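Home Posts Replies Media Likes

Sheena McIver
Thread, October

Clearing the back bedroom before the decorator comes. I've put it off long enough, so I'm going to post as I go and that might keep me at it.

The room has been the place where clothes end up when they've no other home. Coats, work trousers, bags, things that need mending, things I meant to take to the charity shop in spring. Most of it is black. I worked front of house for years and you had to wear black, and I never got out of the habit of buying it.

Method, such as it is. Everything goes on the floor along one side. I pick up one item at a time and it either gets hung up, goes in the bucket, or goes in a bag for the shop. The bucket is for things to be cut up as cleaning cloths.

Rule for jackets: try it on, do it up, lift both arms. If I can't reach the top of the wardrobe in it, it goes.

Three jackets gone on that rule already. One still had a theatre programme in the pocket, and a 50p piece, which I kept.

Socks are slower than anything else. I've stopped pairing them. Black socks all look the same until you get them in daylight and then one is navy.

Stick-on hooks have been the most useful thing I bought for this. Mine are a make called Anex, pack of 2. Wipe the wall, let it dry, press hard, then leave it an hour before you hang anything on it. I skipped the hour the first time and it came down with some paint.

Where it had got to by half past two. Jacket up on the wall with the patterned cloth at the collar, pile still to do.

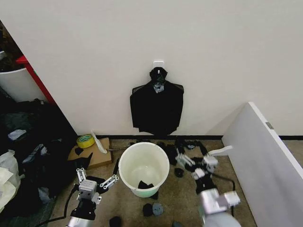 Achilleas Margaritis replied that I should never leave a coat on a stick-on hook overnight, as his came off at four in the morning and he thought someone was in the house. He also says a wire hanger ruins the shoulders and I should use a wide one.

Fair point about overnight. It'll go in the wardrobe this evening. The hook is only there so I can see one thing properly at a time, away from the heap.

Tea. Back at it by three.

Bags inside bags. I have kept every cloth bag I was ever given and put them inside each other, and then put those inside a rucksack. The rucksack has a broken zip. Zip can be replaced for less than a new bag, according to the repair place on Cloven Road, so it's going in the car.

Keeping four of the cloth bags for shopping. The rest to the shop, they always want them.

A note on cutting up old T-shirts, as two people have asked. Cut off the hem and the seams first. Cut the body into squares a bit bigger than your hand. Sleeves make good shoe cloths. Don't bother with anything that has a lot of stretch in it, it just pushes the water about.

Black cloths are fine for shoes and the bike. I wouldn't use them wet on anything pale until they've been through the machine a couple of times.

Found: the belt from a dress I gave away last year. Sorry to whoever bought the dress.

Wool things have gone in the freezer in sealed bags. Brenda Bellamy told me to do this for moths and I've done it ever since. Two weeks, then shake them out of doors. There is now no space for peas.

Ten to five. I can get the length of the room without stepping on anything. Carpet needs a proper hoover, the fluff off black cotton shows up badly on beige.

Shop bags are by the front door. They shut at half five so they'll have to go tomorrow morning.

Still to do: mending. There's a coat lining, two hems and a lot of buttons. I'll start a separate thread for that, probably when the evenings are darker and I've found the thimble.

Jacket is in the wardrobe, Achilleas. On a wide hanger.

More from Sheena McIver
What I keep in the airing cupboard and what I've stopped keeping
Getting candle wax out of a tablecloth
Akach shelving, one year on
Replacing a coat lining, part 1
Does anyone still darn?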